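Home News Reviews Interviews Forum Contact

Fidik talks about Drollex, its slow fights and its long road to release

When I reached the lead designer of Drollex by telephone, he asked if we could begin ten minutes later. The studio had just sent a new build to its testers, and he wanted to see whether the first match would start. It started, and he came back in a good mood.

Drollex is a fighting game for two players, made by the small studio Fidik in the harbour town of Zeltport. It comes out for PC on 22nd September. There are six people in the studio, and before this they made puzzle games for phones. I asked why they left something they knew well.

"We were tired of making games that people play while they wait for the bus," he said. "At lunch we always played fighting games, and we always argued about them. One day somebody wrote the arguments on the whiteboard, and it looked like a design document." 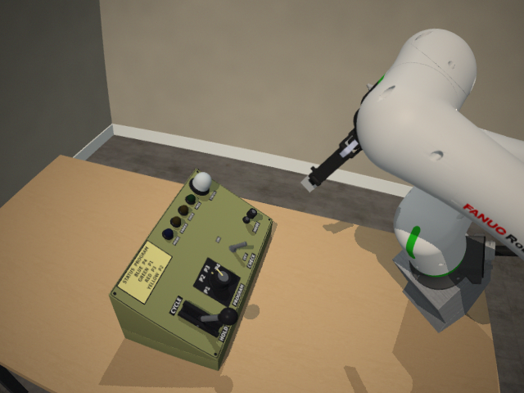
Most of those arguments were about speed. In Drollex the characters move more slowly than in the games I usually play, and a heavy attack needs almost a full second before it lands. I told him that in my first hour with the preview version I found this frustrating. He laughed and said I was the third journalist to tell him so.

"You have time to see the attack, and then you have time to make the wrong decision," he said. "My mother can play it. She loses, but she understands why she lost. For me this is very important."

The roster is small, with only five characters at launch. He doesn't want to apologise for the number. Each of them has two stances, and the stance changes every move, also the throws. The one I liked most was Steyn, a ferry captain who fights with a mooring rope and can pull the opponent across half of the arena. She was also the most difficult to finish.

"Steyn was removed from the game two times," he told me. "The rope was either useless or it won everything. In December we had an internal tournament and all of us chose her, so it was a terrible tournament. After that we gave the rope a weight. If you miss, you must pull it back, and during this you are open."
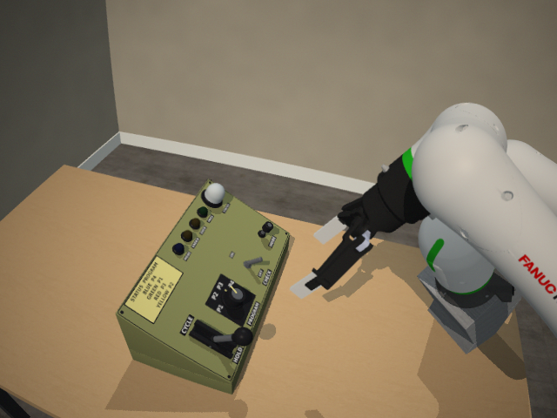 Playing online

I wanted to know about the online mode, because many small fighting games have failed there. The closed test had 419 players, which he describes as a good number for finding problems and a bad number for finding opponents. Late at night some of them waited more than 30 minutes for a match.

"We read every message," he said. "Some were not so polite, but even these were useful. One player sent us a long table with all the places where the connection was bad for him. We found the mistake the same evening, and it was ours."

The final version will use rollback, and it will be possible to wait for an opponent inside the training room. There will be ranked matches from the first day. Teams and clubs will come later, if they come. He was careful not to give me a month for this.

I asked also about paid content. There will be new characters after launch and they will cost money, but the arenas will be free for all, so that the players are not divided. Costumes can be earned only by playing. He said the studio had an offer to do it differently and talked about it for one week before answering no.

The part of our talk where he became most lively was about sound. Every block in Drollex has its own noise, depending on the stance of both fighters, and experienced testers have begun to react to the noise before they see the movement. The recordings were made mostly in the port, with chains, wet rope and an old metal door that belongs to the fish market. The door is used for the heavy block of Steyn, and I must say it is a wonderful sound.

Before we finished I asked what he plays himself in the evening, when the work is done. He said that at the moment it is a farming game, together with his daughter, and that she doesn't allow him to touch the cows.

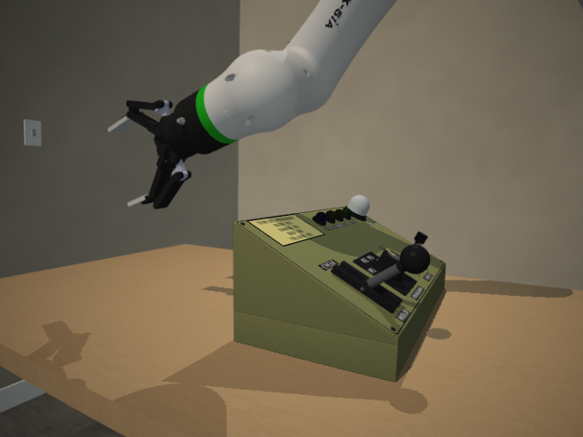

White robot arm with open gripper, and a green console on the table.

Drollex will be sold as a download only. The studio is looking at a console version, but the work on it has not begun, and the preview version I played had English and German menus. A third language is being translated now.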